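Two arms, one tub: what changed in the handover work

Readers of the last newsletter will remember that the Brutesero project had got stuck on handovers. One arm could pick a thing up and the other could put it down, but passing it between them failed too often to be any use. This item sets out what we tried over the spring and what came of it.

The old method trained a single policy on everything: both arms, all the wrist cameras, whole recordings from start to finish. It learned the reaching well enough. The trouble came in the last few centimetres, when one gripper gets in the way of the other one's view. At that point the policy tended to freeze, or to close the fingers early on nothing.

The new method, which we have been calling Suser, splits the job at the moment the two grippers come close together. Up to that point each arm runs more or less on its own. After it, a second, smaller network takes over and is given both wrist views side by side, along with the joint readings from both arms. It works in short steps and checks after each one whether the other gripper has moved as expected. If it has not, both arms back off a little and try again.

Most of the effort went into deciding where to make the split. We first used a fixed distance, which worked for small blocks and badly for anything long. A person watching and pressing a pedal worked better, but that rather defeats the purpose. In the end we trained a simple classifier on the wrist views to say "close" or "not close", and used its answer with a short delay so that it could not flicker back and forth.

For training we recorded 1621 demonstrations, all driven by hand. After throwing out those with dropped frames or a badly seated cable we kept 524 for the close-range network. That is a harsh cut, and we did try training on the full set as well. It came out worse on every object, and the arms picked up a habit of pausing above the tub that we traced to operators waiting for each other.

On the test set of 11 household objects, none of them used in training, the split method completed 76 per cent of handovers. The old single policy, retested on the same bench with the same objects, managed fewer than half. The gain was largest on soft things such as cloths and sponges. It was smallest on the metal spoon, which both methods find hard to grip flat, and we do not think the split has much to do with that one.

There are limits to be clear about. Every trial used the same table and the same lighting. Objects started inside a shallow tub, so the arms always had a fair idea where to look. Retries were allowed, up to a set time, and a handover that needed several goes still counted as a success. Counting first attempts only, the figure drops noticeably, and the paper will give both.

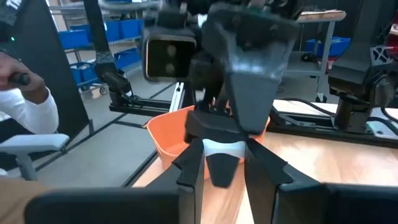 Samura bench room, October

Work on the bench has now moved to getting the grippers down into the tub without touching its sides. An orange basin with a rounded rim makes a reasonable test of this. A gripper carries its camera housing on the outside, and on the way in that housing can foul the rim well before the fingers reach anything. The close-range network knew nothing about the rim when it was first trained, as the earlier objects sat high enough for it not to matter.

We are adding new hand-driven recordings to cover this, with the tub in different places on the table and turned to different angles. The classifier will need retraining too. At the moment it reads the wall of the tub as another gripper if it fills enough of the view, and hands over control too soon.

The Þórarinsdóttir group has asked to run the same tests on its own arms, which have a longer reach and a slower wrist. We have sent them the recordings and the object list. If the split point has to be learned afresh for each kind of arm, that would be useful to know before we go much further.

The code will be shared with partner groups once the retraining is finished. Groups wanting the recordings sooner can ask through the usual project address, and should allow plenty of disk space.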